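4. Lining the booth and fitting the surface sheet

This section covers the wall panels and the printed sheet of the Cevgate booth. Finish section 3 (posts and base rails) before starting. Allow 40 minutes for one person.

4.1 Before you start

You need the pre-cut wallpaper panels, the floral surface sheet, a soft brush, a sharp trimming knife and a lint-free cloth. The left, right and back panels are marked on the reverse. Do not mix panels from different rolls. Shades vary between printings.

NOTE – Panels supplied before October were cut for the older Oker posts and are 11 mm too wide. Trim the rear edge only.

4.2 Wall panels

1. Wipe all three walls with a dry cloth.
2. Hang the back panel first. Its stripes run vertically and must be parallel to the corner posts. Check at both corners before pressing the paper down.
3. Brush from the center outward. Work bubbles toward the nearest edge.
4. Hang the side panels. The left and right walls use the greyish-beige paper with ornate bands, and the back wall uses the beige-pink.
5. Trim the lower edge of the back panel flush with the thin rail at the base.

CAUTION – Do not cut against the aluminum posts. The blade will mark the finish.

4.3 Surface sheet

1. Unroll the sheet with the printed side up and leave it flat for 30 minutes.
2. Slide the far edge up to the rail at the back wall. Do not tuck it underneath.
3. Align the sides with the two side rails. Keep the notches and slots in the right rail clear of material.
4. Smooth the sheet from the back toward the near edge. Orange flowers and grey foliage should be spread across the full surface, with no fold running through the print. 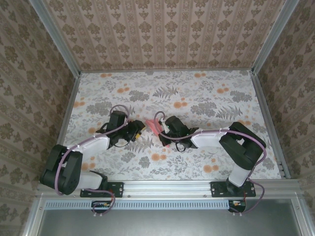 4.4 Placing a test piece

Use a flat, single-colored piece that stands out from the print. Pink is recommended. Orange and grey pieces are hard to tell from the flowers and leaves and should be kept for later checks.

1. Lay the piece near the center of the sheet, flat side down.
2. Check that the sheet stays flat when the piece is moved by hand. If it ripples, repeat 4.3, step 4.
3. Record the position and the color of the piece on the set-up sheet.

NOTE – Textile pieces from the Medus set must be pressed before use. A crease can lift a corner off the sheet.

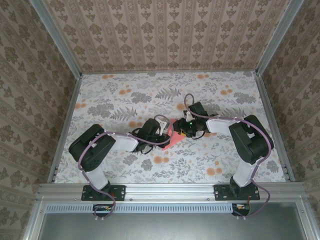
Fig. 4-2. Pink piece on the floral mat, near the center.

4.5 Care

Dust the wallpaper with a dry brush only. Wipe the sheet with a damp cloth and let it dry in place. Replace it after 800 hours of use, or earlier if the print has worn through – worn areas reflect more light than the rest.

Cevgate Booth Set-up Guide, April 2025 | Questions: Dorota Marciniak, Documentation | © Cevgate | Back to top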